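Notes from the spring open house at Vuorinen Technical School, automation wing

I drove up with two other parents and got there a little after 9 a.m. Parking was in the gravel lot behind the gym. The sign-in sheet was at the front office, and you had to wear a paper badge in the shop areas.

The automation wing is two rooms and a hallway. The first room is for first-year students and has the wiring benches. We spent maybe ten minutes there. The second room is where the senior project teams work, and it was the reason I came. My son is thinking of applying for the fall.

## The Saltus project

Each senior team picks one task and works on it for 14 weeks. The team we watched calls its project Saltus. They are teaching a robot arm to work inside old desktop computers, the kind that offices get rid of. The goal is to take out the parts that can be used again, starting with the memory, and set them down in a known place.

Kieran Hartley teaches the course. He gave a short talk at the start and then mostly stayed out of it and let the students answer. He said the school gets its old computers from a local recycler called Merkeo, which dropped off 100 of them last fall. Many are the same model, and he said that helps a lot in the first weeks. Later the students have to handle ones that don't match.

Ximeng Kang did most of the explaining for the team. She writes the code that moves the arm. Her main points, as I wrote them down:

- The side panel and the CPU cooler come off by hand before the arm does anything.
- Memory is harder than it looks. The latches at the ends have to be open or the module won't come up straight.
- Cables are the worst part. They don't sit the same way twice.
- The holders that parts go into are 3D printed at the school. The current plate is the fourth version.

The team keeps a log of every attempt, good or bad. It was at 2,101 entries when we visited. A parent asked how many of those worked and Ximeng said fewer than half, with most of the good ones since February.

Budget came up too. Each team gets $500 for materials, and the arm belongs to the school and is shared by three teams on a sign-up schedule. Saltus has the early slot, so they are in at 7:30 most mornings.

The computer they had open has an NVIDIA Quadro card in it and two memory modules.
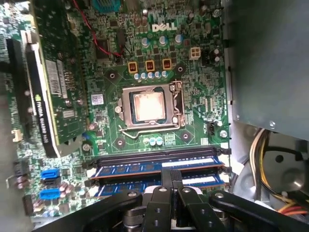
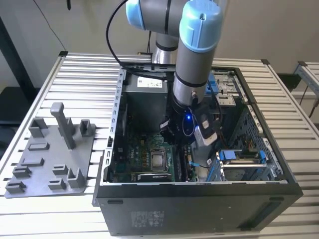

The gray plate with the slots and holders sits on the table, left of the computer.
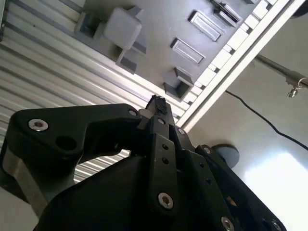 Over coffee in the hallway I asked whether a student with no programming background could keep up in this course. Tyyne Aaltonen told me that hers had started with none and was lost until about November, then caught on once the work moved from the textbook to the arm. She would still have any new student do the free summer session first, and she thought the early mornings were harder on the family than the code was.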